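Notes from the Back Room

Hello again, and happy December to everyone on the Hotow list! I promised last time that I'd finally write about the cough drops, so get yourself a cup of something and settle in.

A few of you know I've been slowly working my way through the old account books from the Nekik general store. I bought them in a box lot at a barn sale (I was there for a lamp, which somebody else got) and they sat under my desk for most of a year before I opened one. The earliest book starts in 1872 and the handwriting is terrible. The ink has gone the color of weak tea and whoever kept it had a way of making every vowel look like the same squashed bug. But once you get your eye in, you can read it pretty well, and what I keep coming back to is how much candy these people bought.

I don't mean fancy candy. Horehound, mostly, and peppermint, and something written down as "rock" that I take to be rock candy, though I suppose a person could have been buying stones. A farmer would come in for nails, lamp oil, a length of cotton and two cents of horehound, and it would all go down on the same line. There are weeks when the candy is the only thing a family put on their account at all. I love that. Flour could wait, I guess!

Horehound was sold as a cough remedy, so for a while I believed this was a very sickly town. Then I noticed the coughs got much worse on Saturdays, when everybody came in with their kids.
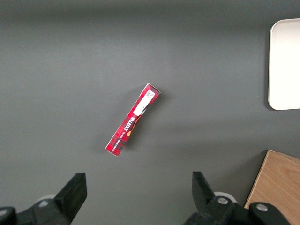

The other thing I've been enjoying is watching the packaging sneak in. In the first books everything is loose, out of a jar or a barrel, weighed on the counter and twisted up in paper. There's even a charge for the paper now and then, when the clerk was in a mood. By the time you get to the last book in the box, which runs to 1940, nearly all of it comes ready packed and the clerk just writes "box" or "bar" and a price. It makes for duller reading, I'm sorry to say. You lose the ounces and the odd little notes, like the one that says "broken, half price, took all."

I grew up on the tail end of that loose-candy world. Our corner store in Lukorberg had a glass case with a sliding door that stuck, and you had to point at what you wanted and wait while it was counted into a bag. I was a slow pointer. My brother would have his bag and be halfway down the block, and I'd still be in there with my nose on the glass, trying to work out if licorice was worth it (it was, it still is, please don't write in).

I tried making horehound drops myself last month, from a recipe tucked into one of the books. You boil the dried leaves into a tea that smells like a wet lawn, then add a frightening amount of sugar and cook it until a drip goes hard in cold water. Mine came out very dark and very bitter. I had two and felt I'd done my duty. If you want to try it, the herb counter at Sandhu Grocery has the leaves in small bags, and do open a window first.

Next time I want to get into the button orders, because there was one household that bought buttons by the gross, all through one winter, and I can't for the life of me figure out what they were making. Over 1000 buttons before spring! I've got a theory about shirts and another one about a dance costume, and neither of them is very good. If anyone's family has stories about sewing work done at home out this way, hit reply and tell me.

Also, the list moves to Monday mornings starting with the next one. Same me, just earlier in the week.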